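Open day at the Berchtold lab — speaker notes, Despina Raptis

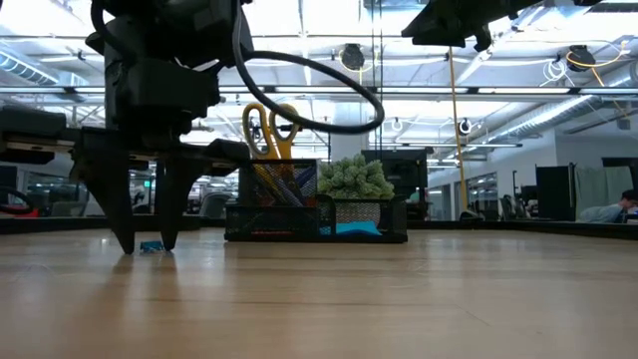 Start with the welcome, and take your time over it, because people will still be finding chairs and coffee. Thank Nkechi Akande by name (she set up the whole demonstration corner and will be standing beside it all afternoon, so wave at her!). Then say what visitors are going to watch, which is a robot arm picking small things up off a table. Point out the little blue crumpled thing under the two black fingers and ask the room how they would pick it up themselves. Let them answer. Somebody always pinches the air, and that is just what you want — ask them to hold the pinch and look at their own hand. Then mention the mesh organizer farther back, with the yellow-handled scissors and the pens, and ask which of those they would rather hand to a robot.

Next, the story of my first visit to Tanden, when I stood at the rail for 13 minutes and forgot my lunch. Keep it short, Despina.

Explain that soft things are hard. A box keeps its shape when you squeeze it and a rag does not, so the fingers have to come down low and close gently. If there are school groups in, skip the part on Clotix and go straight to questions.

Groups of five at the table, please, and bags left by the door. Nkechi has the sign-up sheet for the April visit.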